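Romstead Home Forum > Furniture and Finishes
Thread: Oil or water-based poly on a pale table?

tallowbrook
Posted 29th July
I have a kitchen table with a light top, bought secondhand from Collov when they cleared out the showroom. I sanded off the old finish last week, 120 then 180 then 220. Now I can't decide what to put on it. We eat on it every day and the kids do homework on it. I want it to stay light. My last table got oil-based poly and it was the color of a school gym floor inside a year.

Budget is not a big problem but I only have the garage until the end of the week.

pete_in_essien
Water-based poly, satin, three or four coats. It stays close to clear. Wipe the top with a damp rag first, let it dry, and knock the raised grain down with 320. If you skip that the first coat feels like a cat's tongue.

Hollis Rd
I'd go the other way. Hardwax oil with a bit of white in it. You can fix one spot without stripping the whole top. With poly, one bad scratch and you are back to sanding everything. I have had mine for 8 years and redone the area by my chair twice.

pete_in_essien
Twice is two more times than I have touched mine. Hardwax is fine for a desk. Kids plus markers plus ketchup, no.

Hollis Rd
Ketchup wipes off. So does marker if you get to it the same day. People treat oil finishes like they're bare wood and they aren't, once they cure. The cure is the part people rush – mine took almost 12 days before I trusted it with a wet glass.

tallowbrook
12 days is a problem. We are eating off a card table now.

mudroom_1061
What is the top made of? If it's a veneer I would be careful how much more sanding you do. I went through one on a dresser in December and there is no fixing that, you just paint it.

tallowbrook
Not sure. The ticket only said "light wood dining." I looked at the underside and couldn't tell much, it's been sealed with something. The edge has a strip glued on, so maybe a veneer. I'm done sanding apart from between coats.

mudroom_1061
A glued strip on the edge means you should stop at light hand sanding. No machine.

Also try your finish on the underside first. Pale woods do odd things. Mine went a little green under a cheap water-based one.

Hollis Rd
Green is usually the light in the room. Look at it outside before you blame the can.

mudroom_1061
It was outside.

gravelpit
Can you post a picture of the grain? Some of the pale woods blotch and some don't care at all. If it's plain grain you could go straight to finish, no sealer.

tallowbrook
Best one I have of the grain. It runs the long way on the table and gets a bit wavy toward one corner.
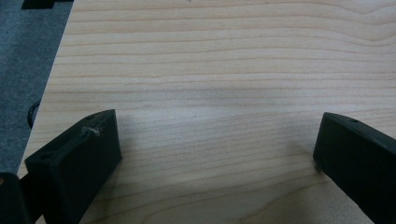 gravelpit says skip the sealer and go straight to a thin first coat, because dewaxed shellac will warm up the color and you said you want it light. I agree with Pete on the water-based. Sorry, that first line was meant for my signature, I am typing on a phone. Anyway, thin coats, good brush, don't go back over it once it starts to grab.

pete_in_essien
Foam brush is fine too. Two hours between coats if the garage is dry. Leave it overnight before the last one.

Hollis Rd
I still think you'll wish you could spot repair it. But if you need the table back by the end of the week, poly is the one that gets you there. Use felt pads under anything heavy for the first month.

tallowbrook
OK, water-based satin, 4 coats. I'll do a test patch underneath tonight. Pomudmont has quarts in stock, and I was going there for sandpaper anyway.

mudroom_1061
Get a quart and a half's worth if they let you mix and match. 4 coats on a dining table uses more than the can says.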